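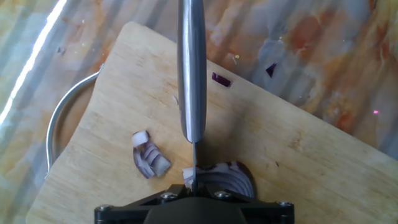 Somebody replied to my last post that meal kits "pay for themselves in food you don't throw out," and I've been chewing on that all morning. Do they? I kept my receipts, so let's go.

1/ Background. In February my household (2 adults, no picky eaters) got our dinners from Drurer, the kit with the green boxes and the very friendly emails. In March I bought the same dinners' worth of stuff at the store. Same recipes, because they let you keep the cards.

2/ Drurer came to $187 for the month. That's with the welcome discount. I'd like to know what people pay once the discount runs out, but the pricing page wants an email address before it'll tell you.

3/ The store came to $121. Mostly Hứa Market, plus one trip to the big Dondura out by the highway for rice and oil. I counted the full price of the oil even though we still have most of the bottle.

4/ So the "food you don't throw out" would have to be worth the difference. Sixty-six dollars of wilted cilantro. I like cilantro, and I waste plenty of it, but come on.

5/ What I did toss in March: half a bag of spinach, the heel of a loaf, a lime that had gone hard. What I tossed in February: a zucchini that showed up already soft, and a sauce packet I didn't trust.

6/ "But the portions are exact!" Exact for whom? One recipe gave us a single tiny carrot for two people. We ended up making toast afterward.

7/ Then there's the time claim. Every card says 30 minutes. The clock apparently starts after you've washed everything, peeled everything, and found the lid. Look at any ingredient list that says "1 red onion, diced," like the dicing happened on its own somewhere.

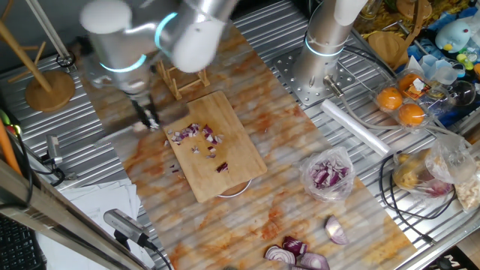

Red onion, diced. Not included in your 30 minutes.

8/ Do the kits cut prep? Not ours. Drurer sends the onion whole, same as the store does. Badero sells a pre-chopped upgrade, and a bunch of you told me to try that. It costs more per box and the box holds less. I read the page twice to make sure I had that right.

9/ Also, pre-cut onion smells like the inside of a bus by the next day. I know some of you disagree. You've told me.

10/ The packaging. I won't go on about it, except that the ice packs say "drain and recycle" and my city doesn't take that kind of plastic. I called and asked. There are still a couple in the freezer because I can't bring myself to throw them out. Is that the plan? Are we all just storing these for them?

11/ Things I'll give them: we ate a couple of dishes I'd never have picked (the lentil thing was great), and I didn't have to think about dinner at 5 p.m. That second one is worth something. I don't believe it's worth $66 a month to me. If you work nights or have a newborn, your math is different and I'm not arguing with you.

12/ Since I know it's coming: yes, driving to Dondura costs gas. I didn't add it. Drurer didn't add the afternoon I spent waiting on a box that got left next door, either.

13/ A few people asked why I don't just cancel. I did! It's paused. There's a "pause" button and no cancel button that I can find, and the chat window keeps offering me free dessert.

14/ If anyone has a receipt showing a kit beating their grocery bill at full price, with no promo code, please post it. I mean it, I'd like to see one. Screenshots of the company's own savings calculator don't count.

15/ Adding this at the end because it's come up a lot: the recipe cards are worth keeping. The lentil one is on my fridge. Double the garlic and ignore the cook time.

Home Explore Notifications Bookmarks Log in

We use cookies to keep you signed in and to improve your feed. Accept all Manage choices

About Terms Privacy Contact Back to top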